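Home | Trips | Food | About

Open day at the Tennant works in Heten

So we finally went! The drive from Sotano took longer than I'd planned (roadworks, then a wrong turn by the river) and the lower parking lot was full by 10, so we walked up the hill with everybody else. Tickets were 5 dollars, and they'd let in 1,060 people by lunch, according to the board at the gate.

I loved the old pattern room best, all those drawers with handwritten labels. The Hutus bakery stand sold out of plum cake right in front of me, which hurt. Go early, wear real shoes, and take the stairs up to the gallery if your knees are good.

14 comments | 300 shares

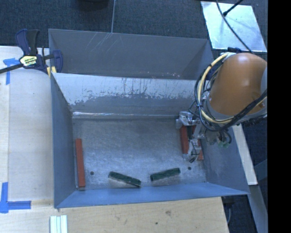

Two colors of bar in the big gray bin, Tennant open day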